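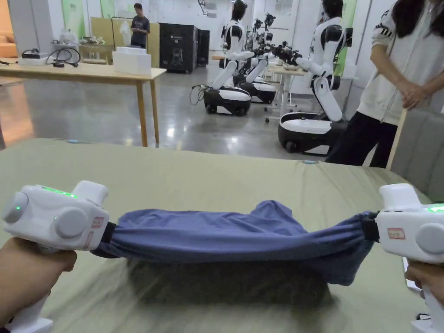 Blue garment held at both ends over the green cloth.

2021-07-27
Minutes taken by Tarık Şimşekoğlu

Folding table meeting, Clukach room, Clularport

Present: Gonzalo Figueroa (chair), Tarık Şimşekoğlu (minutes), plus the usual people from the Echevarría side, two of whom stayed for the whole thing.

1. Minutes of the last meeting

Agreed, after the word "ironing" was struck out in three places. No ironing has been done or promised.

2. The green cloth

Gonzalo reported that the cloth is staying. It had been suggested in April that a bare table would be easier to clean. Against this, sleeves slide about on a bare table, and the cloth was already bought. The meeting found the second argument the stronger.

The creases were discussed at some length. Tarık asked whether it was reasonable to expect a flat shirt on a cloth that isn't flat itself. Gonzalo said the creases were soft ones and that people's own dining tables were probably worse. No one offered theirs for comparison.

The small light-blue marks on the cloth are to be left alone until somebody remembers whether they matter.

Action: TŞ to shake out and re-lay the cloth on folding mornings.

3. How we fold a T-shirt

Carried over from last time, and the time before that. The method as it now stands:

Lay the shirt down with the collar away from you. Take the two bottom corners and pull until the hem is straight. Deal with the collar and shoulders next, before any folding. Sides in, then bottom to top.

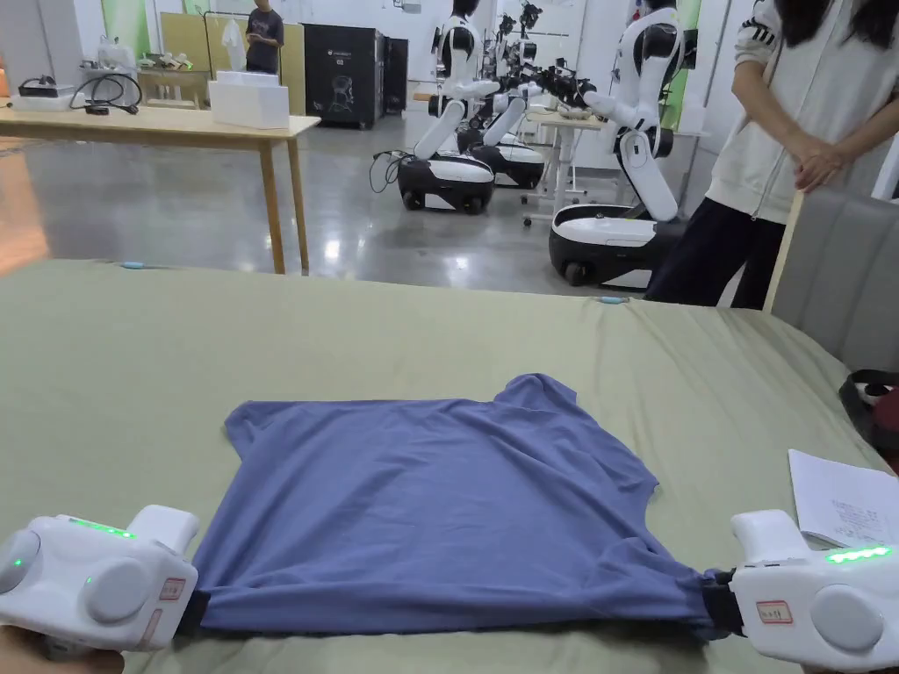
T-shirt with the hem pulled straight and the collar still bunched.

Most of the discussion was on the third step. The Echevarría view is that a good pull at the hem will sort out the shoulders by itself. Gonzalo's view is that it never has, and he referred the meeting to the picture. A vote was proposed and then forgotten when the tea arrived.

Agreed that lifting a garment clear of the table and pulling it sideways is acceptable for finding out which way up it is. It does not count as folding. Garments left over from this stage go back on the pile and not on a chair.

4. Chairs, bags and the spare table

The grey padded chair may stay beside the folding table. Bags are tolerated near it, provided they keep off the cloth. Tarık has asked for this to be minuted before and would like it noted that he is asking again.

The light wooden table is to be kept for cables and boxes. Gonzalo would like the cables coiled. It was pointed out that a coil is there already, and he said he meant all of them - in general, as a way of life.

5. Supplies

The Puson order (ref. 1494) has gone in for more shirts, mixed sizes. The invoice came to 1844, which was more than anyone had said out loud beforehand. Plain colours only this time. The 84 striped ones from the previous order are still in their bags and will be used up first, however people feel about them.

6. Any other business

Someone asked if socks were in scope. They are not.

The meeting closed when the room was needed. The next date will be sent round once Gonzalo has found his diary.

Related items
Minutes: folding table meeting, April
Washing the green cloth: who and when
Puson order 1026: returns and odd sizes
Clukach room: where the chairs go
Long sleeves, a proposal (draft)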